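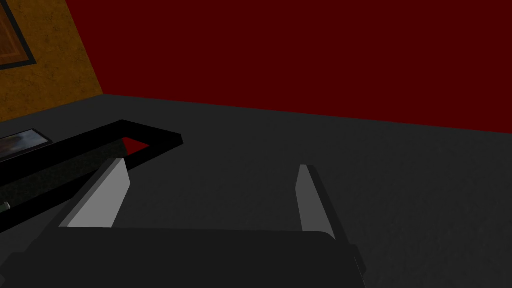 Chapter 4
Light, Dark and the Edges Between Them

Most beginners draw the outline of a thing first and add the shading later, if there is time. This chapter works in the other order. We see the shape of an object mainly because some parts of it are lighter than others, and the places where light meets dark are what we call edges. On the left in Figure 4.1, a tapering plate shows a pale gray inner face next to a darker gray bevel. No line is needed between the two. The change in tone tells us that the surface has turned.

The word value is used in this book for how light or dark a tone is. It has nothing to do with color. A red and a green can have the same value, and students who paint before they have learned to draw in gray are often surprised by how many of their colors do.

You will need a soft pencil, a harder one, a putty eraser and a few sheets of plain paper. Begin by making a value strip. Rule a row of 11 boxes, leave the first one white, and make the last as dark as your soft pencil allows. Then fill in the middle box, and work outward from there in both directions. Going straight from left to right usually leaves the last few boxes all the same black. 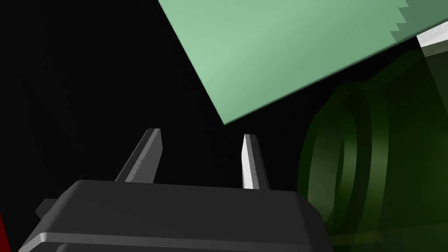
Figure 4.2 A lighter beveled strip along a dark gray form.

Dark objects give the most trouble. When Rahel Nägeli taught the evening class at Nurnthorpe, she had her students draw a black shoe on a black cloth before they were allowed to draw anything white. The usual mistake was to make the whole page one heavy gray. A dark form has its own lights, but they sit close together on the strip, and you have to compare them with each other instead of with the paper.

Edges also differ in how sharp they are. A hard edge is a sudden change of value, such as the corner of a box. A soft edge is a slow one, such as the side of an egg. In a lost edge, two neighboring areas match so closely that the boundary cannot be seen at all.
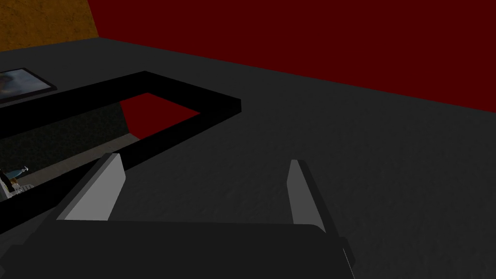 Lost edges should usually be left lost. If you draw a line around them anyway, the object tends to look pasted onto its background. Squint at your subject until the small differences go away, and draw what is left. Exercise 2 at the end of the chapter gives practice in this, using a jar and a folded towel.

Last updated: October 17, 2019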